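# Pince à main deux doigts, build maison : course, patins, mesure d'ouverture

**skutden_fr**

J'ouvre un fil pour la pince que je monte à la maison. Deux bras articulés, un patin bleu en caoutchouc au bout de chacun, corps noir imprimé. J'en suis à la prise de gobelets et de boîtes sur une table ronde.
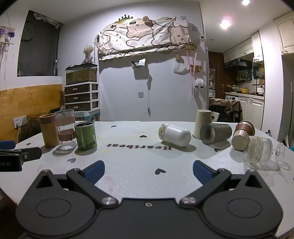 Agathe Le Goff : tu mesures l'ouverture comment ? Si c'est un potentiomètre sur l'axe, tu vas avoir du jeu au bout de quelques semaines. J'ai abandonné cette solution en mars.

**skutden_fr**

Pas de potentiomètre. Encodeur magnétique sous le lobe gauche, aimant collé sur l'axe du pignon. Lecture en I2C, 41 Hz pour l'instant, je suis limité par ma boucle et pas par le capteur. La gâchette tire les deux bras ensemble, donc un seul encodeur suffit.

**zimoten**

Un seul suffit si les deux bras sont vraiment synchrones. Avec des engrenages imprimés j'avais 2 mm d'écart entre gauche et droite en fin de course. Sur un verre à pied, ça le fait pivoter avant la prise.

**skutden_fr**

Je n'ai pas mesuré l'écart. Je le ferai ce soir au pied à coulisse, bras fermés puis ouverts.

**Agathe Le Goff**

Mesure aussi sous charge. À vide tout le monde est content. Mets une cale dans les doigts, serre, et regarde si un patin avance plus que l'autre.

**rolotberg16**

Question sur les patins : coulés ou imprimés en TPU ? J'ai essayé le TPU et ça glisse sur tout ce qui est métal lisse. Sur le carton ça va.

**skutden_fr**

Coulés. Silicone bicomposant teinté, moule imprimé en deux parties, une nuit de prise. Le premier jeu était trop dur et glissait sur la timbale en métal. J'ai pris une référence plus souple pour le deuxième. Ça accroche mieux mais ça prend la poussière, il faut passer un chiffon humide toutes les deux séances.

**zimoten**

Pas d'accord avec le choix du très souple. Le patin se déforme et ta mesure d'ouverture ne correspond plus à la largeur de l'objet. Pour rejouer les gestes sur un bras ensuite, c'est une source d'erreur que tu ne pourras pas corriger. Patin dur avec des stries, et tu serres un peu plus.

**Agathe Le Goff**

Serrer plus sur un gobelet en plastique fin, tu l'écrases. J'ai fait l'essai. Je préfère une erreur de largeur connue à un gobelet plié. Il peut étalonner avec des cales : il note la lecture au contact, puis la lecture serrée, et il a sa déformation.

**zimoten**

Connue pour une force donnée. La gâchette est tirée au doigt, la force change à chaque prise.

**Agathe Le Goff**

Oui, là tu as raison. Il faudrait un ressort en série sur la tringle pour plafonner l'effort.

**skutden_fr**

Le ressort, j'y pensais. J'ai un lot de ressorts de traction Hämmerli dans un tiroir, je vais regarder s'il y a quelque chose d'assez faible. Il y a la place entre le pignon et la gâchette si je rallonge la poignée.

**rolotberg16**

Et les objets couchés ? C'est là que je perds le plus d'essais. Un gobelet conique posé sur le flanc roule dès qu'un doigt le touche avant l'autre.

**skutden_fr**

Pareil chez moi. J'en mets exprès plusieurs sur le flanc, dans des directions différentes. J'aborde perpendiculairement à l'axe du gobelet, doigts bien ouverts, et je descends avant de fermer. Dans l'axe, par l'ouverture, ça marche aussi, un doigt dedans et un dehors, mais seulement si la paroi est fine.

**zimoten**

Ce qui nous ramène à la synchro des bras. Si un patin arrive en premier, le gobelet roule. Mesure d'abord ça, le reste après.

**skutden_fr**

Mesures faites. À vide : 0,4 mm d'écart fermé, 1,1 mm ouvert. Avec une cale de 16 mm serrée : 1,6 mm. Le bras droit est en retard. Vis de pivot resserrée au frein-filet, l'écart sous cale est descendu à 0,9.

**zimoten**

C'est encore beaucoup, mais tu peux travailler avec. Le reste vient des dents, à mon avis. Réimprime les pignons en couches de 0,12, ou passe au laiton.

**Agathe Le Goff**

Avant le laiton, vérifie l'entraxe. Sur le mien il suffisait de rapprocher les deux axes de quelques dixièmes.

**skutden_fr**

Je commence par l'entraxe, c'est juste une platine à réimprimer. Je poste le fichier ici quand la version avec ressort est montée.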